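Notes on the dowsing rods, part two

The rods are two lengths of brass, bent at a right angle, each sitting loose in a copper sleeve so the wrist can't turn them directly. Wichai Kaewsai lent them to me in November along with his notebook, which covers most of the wells near Zurkdale. He records a hit whenever the rods cross and does not record the walks where they stay parallel. I asked him to start.

My own test was simple. Raquel Henriques put a water jug under one of two identical crates, chosen by coin toss, and left the room before I came in. I walked past both crates and wrote down where the rods crossed. We did 40 runs. I got 22 right.

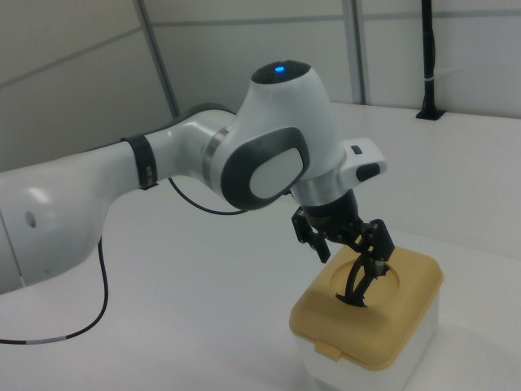

Chance gives 20, so two extra hits mean very little. A fair coin does that well or better in around a third of such sets. Wichai objects that a jug is still water and that the rods answer to flow. Fair enough - that was not stated before the test, but it can be tested. A garden hose under a board would do it, with a valve in another room and enough gravel in between to cover the sound.

The sleeves also need work. With the floor slightly off level, both rods drift left, and a slow drift looks a lot like a response if you are waiting for one. I have shimmed the floor and will check it with a level before each set. The hose runs start Wednesday evening, same number of runs, same scoring sheet.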